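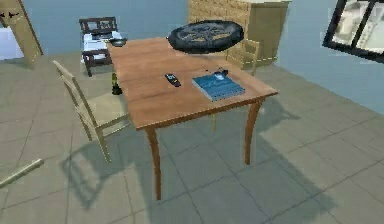
Chapter 7
Netball on the Move: Zones, Space and the Centre Pass

Few team games ask as much of a player's feet as netball does. You catch, you land, and you have only moments to find a teammate before the umpire's whistle goes. It's a wonderful puzzle, and this chapter is where we start solving it!

In Chapter 6 we worked on passing in pairs. Now we put all seven players on court and look at where each one is allowed to go. We'll follow the Hudesstead under-16 side through a season against their neighbours from Mudthorpe, whose quick, low passing gave every defence in the district a headache.

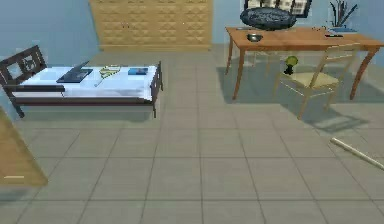

Which player may move through all three thirds of the court?
The Centre, who can go anywhere except the two goal circles.

That freedom makes Centre a tiring position, and a terrific one to play. Wing Attack and Wing Defence cover two thirds each, so their timing matters more than their top speed. Watch how often a good Wing Attack waits, drifts wide, and then bursts into the space a defender has just left (Activity 7.2 will have you practising exactly this).

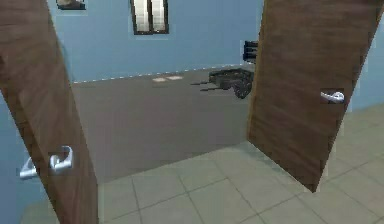 Where must the ball be caught or touched after a centre pass?
In the centre third, by a player who is standing or lands wholly within it.

Keep that rule handy for the first activity. You'll need bibs, a ball and half a court marked with chalk or cones.

Key terms: centre pass, goal circle, offside, transverse line, obstruction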